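Birkevow Pauses Two-Arm Tidying Runs After Gripper Fault, Shares What We Know So Far

JIRKILBY, 12/1/22 -- Hi, it's Ingeborg Kramer from Birkevow. I usually get to write these when we have something fun to show off, and this time I'm writing because one of our grippers did something it shouldn't have.

Late in November we were in the middle of a tabletop tidying trial with our Romach software, the kind where the arms handle soft toys and kitchen things. On run 13 of a planned 100, the right gripper got the command to open and kept closing instead. It was holding a plush toy at the time. The operator hit the stop button, both arms froze, and that was the end of the session. No one was hurt (and the toy is fine, thanks to everybody who asked!).
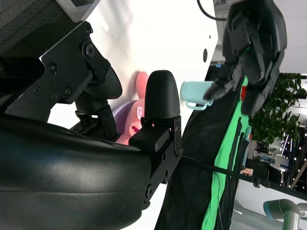

I've been through the logs with the team more times than I'd like. The position reading from the finger joint stopped updating for a moment, so Romach believed the fingers were still wide open and kept asking for more grip. There's a force limit that should have stepped in on its own. It did step in, but later than we promise in our own manual, and that's the part that bothers me most.

We think the trouble starts at a connector where the cable takes a bend every time the wrist turns. Stüber, who build the finger joints for us, have the suspect part on their bench now and I'll pass along what they find. I'm not going to guess ahead of them.

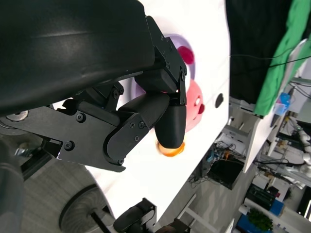
Plush toys on the white tabletop used for the tidying work, with the gripper's fingertips just above a small orange object.

So what are we doing about it? If you run one of our two-arm setups, please stop any job where a person reaches into the work area while the arms are powered. We've written to every customer, but if you missed the email, please take this as your notice. One-arm setups use a different cable path and can keep going.

A software update is on its way. With it, Romach will treat a frozen finger reading as a fault and cut power to the gripper right away, no waiting on the force limit.

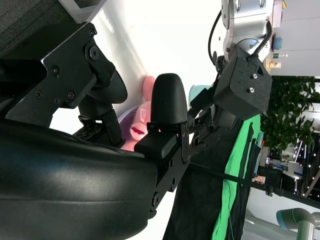

Before we send that out, I want to see 1,000 open-and-close cycles with the cable unplugged at random moments, and a clean stop every single time. We're partway through and I'd rather be slow here. I know that's annoying if you have work lined up, and I'm sorry for that.

If your gripper has ever hesitated, twitched or closed when you didn't expect it, please save the log and get in touch with our support desk in Jirkilby, even if it only happened once.

Media contact: Ingeborg Kramer, Birkevow, Jirkilby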